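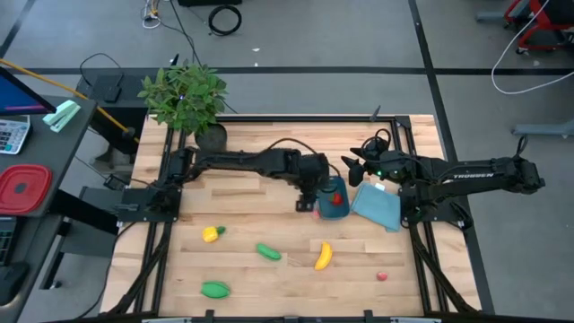

I bought the Garkora teleoperation kit in May for our small workshop, and after 17 weeks of use I can give a fair opinion. The kit is the leader handles, the recording software and one pedal, for $2,219. You bring your own arms. I run it with two black arms on opposite sides of a wooden worktable, and the task I teach most is putting toy vegetables and fruit in a blue bin. The banana and the cucumber are good for learning, as their shape forces you to turn the wrist properly. Small round pieces are much harder, and my first 200 demonstrations of them I had to throw away.

The handles are light and follow my hand well. The pedal starts and stops each recording, so both hands stay free. I don't like the grip colour, but this is my taste.

Less good: the manual is very short, and the left handle lost its calibration 2 times. Rhys Ellery from Garkora support answered my email next morning and sent a new cable at no charge.

I tried also the Kondley handles at a friend's place. They are cheaper, but my fingers were sore after an hour. Four stars from me.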